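Ticket 102 – Plovia desktop app, scheduled exports not arriving
Status: Waiting on customer

Customer on the Letano plan reports that the nightly export stopped in October. Manual export works. The log shows the job starting at 2:00 a.m. and timing out after 28 seconds – same result on two computers.

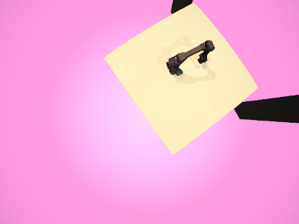
Does the export folder have to be on a local drive?
Network folders work too, but the path must be typed in full under Settings.

Asked customer to raise the timeout to 100 seconds and send the next log.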